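March - 5 min read
By Wanting Cui

I have been trying to write letters again. Real ones, on paper, with a stamp, to people who could just as easily get a text from me. I started in January and I'm still going, and a few of you asked how it was working out, so this is the long answer (sorry, it got very long).

It started with my aunt's shoebox. When she moved out of the house on Mensah Street she handed me a box of mail she'd kept since before I was born, and I sat on her stairs and read for most of an afternoon when I was supposed to be wrapping plates. None of it was important! Somebody's knee was bad. Somebody had bought a car they already regretted. A cousin had drawn a floor plan of her new apartment in ballpoint pen, with an arrow pointing at the stove and the word "tiny." I loved that floor plan so much I asked to keep it.

I went home and tried to think of one thing I'd written to anyone in the past year that a person could find in a box and enjoy. I came up with a birthday card, and I'd only signed it.

So I made a rule, a small one, because I know how I am with big ones. Two letters a week. They can be short. They can be boring. They have to leave the house.

The first two weeks were awful, I won't lie. I wrote to Bernice Sulemana, who I've known since eighth grade and talk to constantly, and I sat there with the pen like it was a job application. What do you tell somebody who already knows what you had for lunch? I wrote "Dear Bernice, how are you" and then got up and cleaned the bathroom sink. When I finally finished, it was half a page about the weather and a question about her dog. She put it on her fridge anyway, which made me feel both great and guilty.

What helped was getting a place to do it. I'd been writing at the kitchen table, and the kitchen table belongs to everything else: bills, the toaster, the half-done puzzle my husband won't let anybody move. You can't think about your old roommate with a toaster in your eyeline. I needed a desk, or at least a corner, and I needed a drawer so I could shut the stamps and the ugly first drafts away and not look at them.

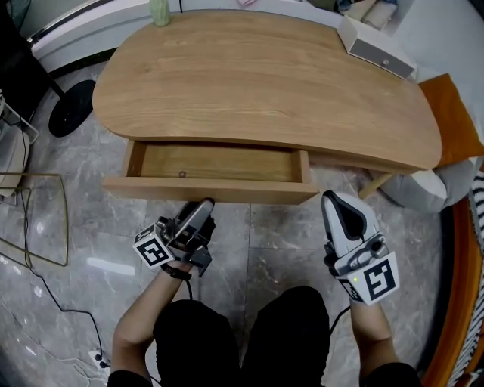

Abla Issa wrote in to say she tried the two-a-week thing for a month and quit, because every letter turned into a report. She'd sit down and list what had happened since the last one, work, kids, car, work, and by the bottom of the page she was bored with her own life. Her fix was to pick one single thing and stay on it, even if it was only the neighbor's new fence, and she says she's back up to one a week and likes them a lot better.

I think Abla is completely right and I wish I'd heard it in January. My worst letters are the reports. My best one so far (I'm a little proud of it) was a page and a half to Mawuli Alhassan about a sandwich I ordered by mistake at Primik, the lunch counter by the train station, and how I ate the entire thing out of politeness even though it had beets in it. I never mentioned my job once. He wrote back the same week, and Mawuli does not write back to anybody.

Okay, supplies, because people always ask. You don't need any. I say that as a person who went out and bought a bunch. I got a box of cream paper from Haltitz that was so nice I was scared to use it, and it sat there for nine days while I wrote on printer paper instead. The printer paper letters were better. I was looser on it, I crossed things out, I drew an arrow now and then. I've ended up with a plain lined pad from the drugstore, and I use the fancy stuff for condolences and thank-yous, where being careful is kind of the point.

The pen matters more than the paper, at least for my hand. I cramp up if I have to press down. I went through a whole cup of ballpoints before I found a cheap gel pen that slides along and doesn't smear, and I'm not going to name it because they'll stop making it, that's what happens every time.

Envelopes I buy in the big pack. Stamps I buy one book at a time, and when I'm down to two stamps I get nervous and go buy more, so in a weird way the stamps keep me going.

Timing took some figuring out too. I thought I'd be a Sunday afternoon writer, cup of tea, quiet house, all of that. The house is never quiet on Sunday afternoon. Wednesday night is my night now, after the dishes, and I write until I run out of things to say and then stop, even in the middle of a page. I used to pad out the ending. Everybody can tell when you're padding the ending. Now I just put "more soon" and sign it.

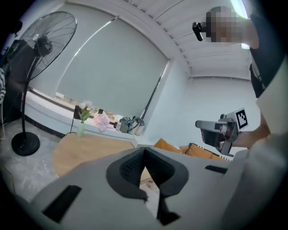 One hand busy.

The answers, then. I told myself I wouldn't count them and I don't, but I'd be fibbing if I said I didn't check the mailbox with a lot more interest these days. Some people text me to say thanks for the letter and that's it, and that's fine! Sena Kwofie sends postcards back, always with a different town on the front, and I have a feeling she bought the whole stack years ago, because she hasn't been to most of those places. My aunt writes back in pencil, in capital letters, and has opinions about my handwriting.

The one that got me was from my old neighbor at the Drotus Apartments. I hadn't talked to her since we moved out five years ago and I wasn't even sure of the unit number. She sent back four pages. She told me which of the old trees had come down and who had my apartment now and that they'd painted the door green, and she told me her sister had died in the fall, which I had no idea about. I'd never have found that out from a text because I never would have texted her. We weren't texting friends, we were stairwell friends. I wrote back that same night on the cream paper.

A couple of you wanted to know if I type any of them. I did once, when my wrist was bad. It felt like sending someone a memo, but she said she was relieved she could read it for a change, so maybe I should do it more.

And to the person who asked what to do if you really, truly can't think who to write to: go through your contacts and stop at the first name that makes you wonder what they're up to. You'll need to ask for their address, and yes, that's awkward. I say "I have something small to mail you" and leave it at that. Then you have to mail it, obviously.

I owe one to Bernice tonight. She wants to hear about the beets.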